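I have opinions about fruit bowls, and the main one is that they are where produce goes to be forgotten. Minttu Saarinen gave me a proper one in March, with instructions to put it on the table and eat from it like an adult. So far the mango has moved in. The lime, the pomegranate, the red pepper and the corn are still out on the table, waiting for me to form a policy. 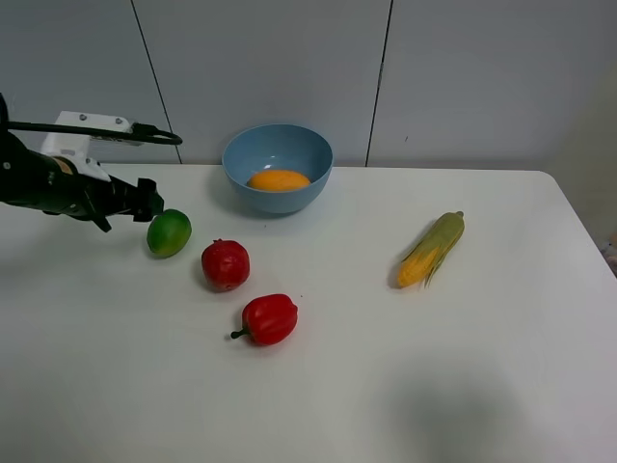 My problem is vegetables. Minttu says a pepper in a fruit bowl is fine. Venla says it is a cry for help. Corn, we all agree, is simply too long — it would need a trough.

Then there's the lemon, which is lopsided, going on amber in the middle, and has a tiny reddish-brown cap at the tip like a very small retired admiral. I have grown fond of it, and that makes the fish I was planning awkward.

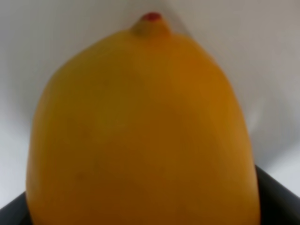

## House rules, for now

Mangoes in. Citrus by appointment. Peppers can apply again in 9 days.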